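Vanity and Desk Sorting, Progress Report to the Grelska Small Projects Fund
Prepared by Jussara Rangel, Clamville
25th May

Hi Gleice,

Quick catch-up on where your money has gone since March! We've been working on the small stuff — brushes, cups, all the things that end up scattered over a dressing table — and I'm really pleased with how it's coming along (slower than I promised, I know).
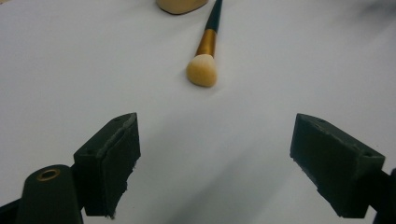 The makeup brush with the cream bristles, and after it the little brown cup, on our white tabletop.
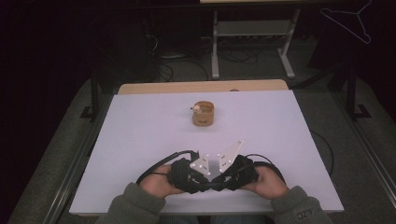 What we've done

We've finished 66 of the short tidying sessions, and Gervásio Portela has written up notes on all but nine of them. Brushes are fussier than I expected. A long slim handle wants to roll, and a fluffy head gets squashed if you're careless putting it away, so they now have their own page in the guide.

Spending

So far we've used $3,057, mostly on the room at Xavier and the table. I've set aside up to $300 for more cups and trays — receipts are in the folder.

Still to do

The lipstick and hair clip pages are only half written, and I'd love your thoughts on the order of the chapters before Gervásio starts the layout. Could you also tell me if the final report goes to you or straight to Grelska?

Thanks so much,
Jussara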